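Ticket: Bed task, right gripper stops closing when the wrist turns
Project: Mulby (student robotics club, home tasks group)
Opened by: Tsehay Mekonnen
Assigned to: Asanka Rathnayake
Status: Open, waiting for reply
Priority: Normal

Tsehay Mekonnen, 14:10
We are preparing the blanket-and-pillow task for the Jibrin challenge. The right gripper closes correctly when the arm is straight. When the wrist turns more than a small amount, the close command is sent but the position value does not change, and after 2000 ms we get a timeout. It happened in 19 runs today. The left gripper has no such problem with the same code.

What I tried already:
Restarted the controller. No change.
Lowered the speed from 100 to half. The timeout comes later, but it comes.
Swapped left and right in the config file to be sure it is not our script. The error stays with the right arm.

Asanka Rathnayake, 15:25
Thank you for the clear report. Please send the log lines from just before the timeout. Also, is the grip force still at 600 in your config? Eyerusalem changed this value for the cup task and I am not sure that she put it back.

Tsehay Mekonnen, 15:50
Yes, it was 600. I put the default value and repeated the test - same result. Log:

grip_r: cmd close, accepted
grip_r: pos unchanged
grip_r: no status from device
grip_r: timeout 2000 ms

Asanka Rathnayake, 16:05
"No status from device" is important. It means the controller lost the gripper, so I don't think the force is guilty. I suspect the cable or its plug. Please turn the wrist slowly by hand with the motors off and watch the status line. Can you also attach pictures of the setup, one from the wrist and one from the head?

Tsehay Mekonnen, 16:40
I did the test by hand. The status disappears at nearly the same angle each time and returns when I turn back. Michalis has a spare cable and will bring it tomorrow morning. I will not run the right arm until then. Pictures attached.
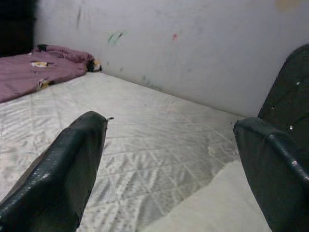
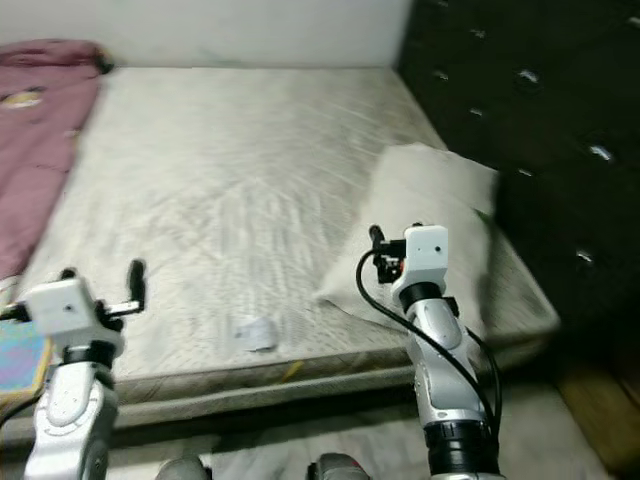

Attachments: 1 - wrist view with gripper open, 2 - head view with both arms over the mattress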